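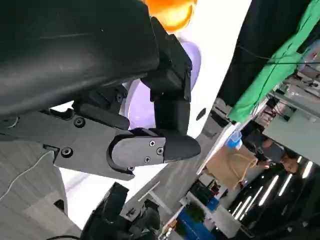

Can a two-arm robot already do the chores of a house or a small workshop without a person next to it?

Some light chores it can do, slowly, when the objects are known and a person stays near the stop button. Washing, folding and work with hot or sharp things should wait.

Fiststead Workshop, Dultley
Inspection checklist for chore trials with two-arm robots, with comments
Filled in by: Ottar Engebretsen
Second reader: Shahzad Talpur
Period: trials in May
Marks used: OK / OK with comment / Not OK / Not checked

The list is based on our old checklist for the bench saw and the pillar drill, so some points have a strange order. I left the order as it was because people know it. English is not my first language. If a comment is not clear, please ask me before you start the arm.

SECTION 1 - FLOOR AND CABLES

1.1 Floor dry and swept before start
OK

1.2 No loose cables where people walk
Not OK
Comment: The photo at the top of the list has one thin white cable across the gray floor and a short black cable too. Any cable on the floor must be taped down or put in a channel before the next trial, also the thin ones. A thin cable is the one that you do not see when you carry a box.

1.3 No loose cables which the arm can reach
OK with comment
Comment: Move both arms slowly by hand to the far positions and watch each cable on the way. Write down where it becomes tight. I did this for the left side and the right side, and on the right side the cable needs one more clip.

1.4 Walking way between bench and door is free
OK with comment
Comment: It was free at 8:30. After lunch two boxes of test dishes stood in it. I moved them under the shelf.

SECTION 2 - GRIPPERS

2.1 All screws on finger plates present
OK
Comment: On the finger with the rounded tip there are three small silver screws in the side plate. Please look at them every morning, with a lamp.

2.2 All screws tight
OK with comment
Comment: One screw on the other gripper turned a quarter before it was tight. It is now marked with paint so that we can see if it moves again. Shahzad asked if we should glue it. I would prefer to wait, because we change fingers often.

2.3 Finger surface free of grease, food and soap
Not OK
Comment: After the dish trial there was soap on both fingers. A cup slides very easily in a soapy grip. Wipe with a damp cloth and then a dry cloth between the trials, not only at the end of the day.

2.4 Housing without cracks
OK with comment
Comment: Small scuffs on the surface only. Scuffs are allowed, cracks are not allowed.

2.5 Grip force set for the object
OK with comment
Comment: We have two settings, "soft" and "normal". For thin plastic cups use soft. For a full bottle use normal. There is no good setting for a paper bag with something heavy in it, and for this reason paper bags are taken off the chore list for now.

SECTION 3 - STOP BUTTON AND PEOPLE

3.1 Stop button tested before first movement
OK

3.2 Stop button can be reached by the person who watches
OK with comment
Comment: The person who watches must not sit at a desk and read mail. I know the trials are long and boring, and I was also guilty of it. If you need a break, stop the arm first.

3.3 Only people on the list are inside the working area
OK with comment
Comment: When other people work in the same room, tell them in a loud voice before the arm starts. Visitors stay behind the line. They like to come near when it picks up something, so please say it to them twice.

3.4 Long hair, sleeves and badge cords secured
OK

3.5 Stop tested while the arm holds something
Not OK
Comment: At stop the gripper keeps its grip, and this is good. But at full loss of power it opened after a short moment and the object fell. So nothing of glass and nothing with hot water goes in the gripper until this is solved. The supplier, Girier, has the report.

SECTION 4 - THE CHORES

In this part we write what the machine did in the trials and if we would let it do the same chore in a normal home or shop. One attempt is counted from the first movement until the object is in its place. We made 577 attempts in all. 387 of them finished without any help from a person. In the first version of the list I wrote 386, and Shahzad found one more in the log, so the number above is the right one.

4.1 Put cups and bowls from the table into a bin
OK with comment
Comment: The best chore of all. It goes well if the cups stand upright and not inside each other. Two cups in one another are taken as one cup, and then the lower one can fall off on the way. For a canteen in the evening, with nobody walking near, I would allow it.

4.2 Sort bolts and washers into trays
OK with comment
Comment: Bolts yes, washers no. A washer which lies flat on the bench is too thin for these fingers. The arm pushes it around and it ends on the floor. We tried a rubber mat below and it was a little better.

4.3 Wipe a bench
OK with comment
Comment: It wipes the middle very nicely and forgets the corners. It also does not know if the bench is clean. It makes the same number of strokes on a clean bench and on a dirty one. For wood dust this is fine, for oil a person must do it again after.

4.4 Fold towels
Not OK
Comment: No danger for people, only very slow. One towel took 37 seconds on the best attempt and most of the others took far longer or were given up. I mark it Not OK as a chore. As a trial it can continue.

4.5 Load a dishwasher
Not OK
Comment: Plates in the lower rack are possible. The arm must then go low and close to the door, and the door was hit more than once. Do not repeat before the speed near the door is reduced. Knives are never loaded by the machine, also not butter knives.

4.6 Hand a tool to a person
Not checked
Comment: I did not want to check it before 3.5 is OK. The Yang program has a function for it and it is now locked with a password.

4.7 Sweep the floor
Not checked
Comment: Several people asked for this one. Our arms are fixed, so they cannot sweep more than a small piece. A simple round vacuum is cheaper and better for it.

SECTION 5 - AFTER THE TRIAL

5.1 Arms in rest position, power off
OK

5.2 Objects counted back into the box
OK with comment
Comment: One small spoon was missing and was found behind the bench the next morning. Please look behind the bench also.

5.3 Log closed with name of the person who watched
Not OK
Comment: Four logs have no name. A log without a name is not used for the numbers in Section 4.

TO BE DONE BEFORE THE NEXT TRIAL

Tape or channel for all floor cables - Ottar
Extra clip, right arm - Ottar
Second pack of dry cloths at the bench - Shahzad
Answer from Girier about grip at loss of power - Shahzad will call again
Lower speed near dishwasher door, then test with the door only and no plates - both

Comment from second reader
I agree with all the marks, only 4.3 I would make a bit more strict. If a wiped bench must be wiped again by a person, then for me the chore is not done. Ottar says a half-done bench still saves him time in the evening. We leave it as OK with comment and look at it again when the new pads have come.
S. Talpur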